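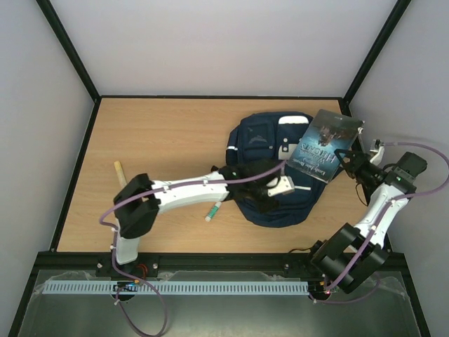

Ruvuncombe day camp is hiring again – 25 seasonal jobs open for the summer, most of them counselors, plus 2 kitchen spots and a lifeguard. Applications opened Sunday and camp director Obsa Workneh wants them in before the end of March. Pay is weekly, lunch included, no housing this year. Staff bring their own gear, so a navy-blue backpack or any other color is fine, as long as it holds a rain jacket, a water bottle and a change of shoes.

The camp took 192 kids last season and expects the same again. Two new sites this time, the lake field at Iltiton and the old school grounds at Hollenstein. Buses leave Ruvuncombe at 7:45 a.m. and counselors ride with their groups.

"We lost a lot of our older staff to college," Workneh said. "If you're 18 and you like being outside, come talk to us. We can teach you the rest."

First aid training is paid and runs over a weekend in June, at the Urkari hall. Anyone who already has a current certificate can skip it but should bring the card. Angus Urquhart is running the waterfront program again and will do the swim tests himself.

Forms are at the camp office or the libary front desk. Two references needed – not family. Interviews start in April, evenings mostly. Returning staff still have to fill out the form, even if you was here last year.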